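Varness Arena – pre-season court and venue check
Home basketball fixtures, main hall
Inspected May 27, 2019. Comments are the inspector's own. Items marked OPEN go back to the club before the first home game in September.

1. Playing floor
Surface level, no lifted boards: PASS
Comment: Walked both ends and the centre circle. One board near the scorer's side gives a little underfoot. I was told it has always done that. I have left it as a pass, but I would like to see it again once the hall heating is on.

Lines and markings: PASS
Comment: Three-point line repainted at the east end only. The club says both ends were done. The west end does not look like it to me.

Grip: OPEN
Comment: Cleaning log says the floor was treated with Nikaritz court cleaner. There is no quantity in the log and no initials. A log with no initials could have been filled in at any time.

2. Baskets and backboards
Ring height: PASS
Comment: Measured both, not just the one nearest the door as in last year's report.

Ring release: OPEN
Comment: West ring slow to come back up after load. The Lepik service sticker on the upright has a date on it that falls before the last service invoice. One of the two is wrong.

Padding on uprights and lower edge: PASS
Comment: Split in the cover at knee height has been taped. Tape is fine for training. I doubt it gets through a run of televised games with camera crews leaning on it.

Nets: PASS

3. Shot clocks and scoreboard
Both shot clocks in step with the game clock: PASS
Comment: Ran them through ten resets. No drift that I could see.

Horn: OPEN
Comment: Audible at the tables. From the top row of the north stand, with the fans running and no crowd in, I could only just make it out. The Prastar manual says it is loud enough for a hall of this size. The manual has not been in this hall.

Spare controller: FAIL
Comment: Listed on the inventory, could not be produced.

4. Seating
Fixed seats, north stand: 689 on the plan. PASS
Pull-out seats, south side: 300 on the plan. OPEN
Comment: Second bank does not lock with one push as described. It takes two people and some bad language. Locking pins to be checked by the supplier and the result sent in writing, please. A phone call saying "all sorted" is what we had last time.

Licensed capacity notice, 1174: PASS
Comment: Displayed at the main doors. The one at the rear entrance is behind a vending machine. Move the machine.

Wheelchair spaces: PASS
Comment: Sightline good except when the visiting bench stands up, and they do stand up.

5. Exits and gangways
Exit doors open freely: PASS
Comment: Door 4 is stiff at the bottom. Still opens with one hand.

Emergency lighting: OPEN
Comment: Row 61 step light out. The club proposes to wait and do it with the others. None of the others are due.

Gangways clear: PASS
Comment: Clear on the day. The club knew I was coming.

6. Television positions
Cable ramps across the walkway behind the baseline: OPEN
Comment: Two ramps supplied, three crossings drawn on the broadcast plan. Nobody could tell me which crossing goes without.

Camera platform, north stand: PASS
Comment: Guard rail firm, kickboard fitted. Load plate is readable.

Tip-off times: not my department, but if the evening games run as late as the draft list suggests, the car park lights need to stay on past their present timer. Please check before somebody falls over a kerb.

Result: conditional pass. One fail and six open items, as listed. I will not sign the full certificate on promises. 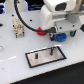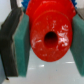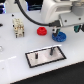
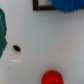

Can the hall be used for training while the open items are outstanding?
Training and closed practice can go ahead as long as the pull-out seats stay shut and the west ring is not used for dunking. Games with spectators have to wait for the re-inspection.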